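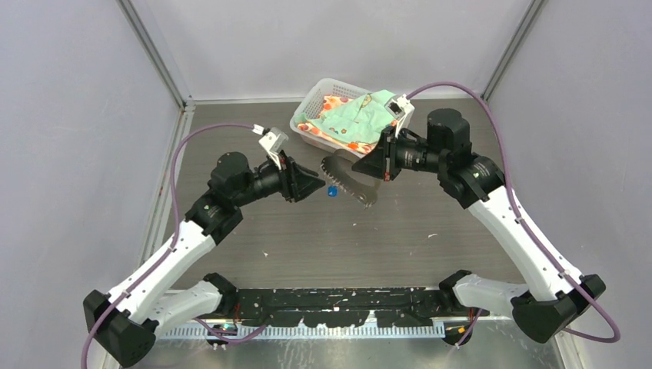

Both arms, one basket, November.

Purple cable was what the Zesamlow shop had left, so purple it is. I rerouted both runs over the white links and now they only snag when I'm feeling confident. Homing took until 9 at night. 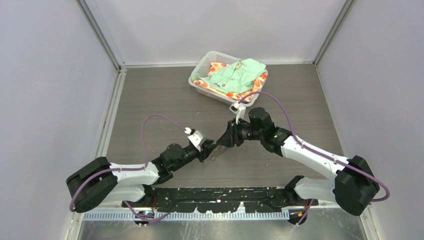
Vullow Workshop, Robot Bench Group

Grippers nearly touching, which is as close as I let them get. The Rathjen script wants 12 clean passes before it trusts the basket position. I have two. The mint-green cloth stays on top until then.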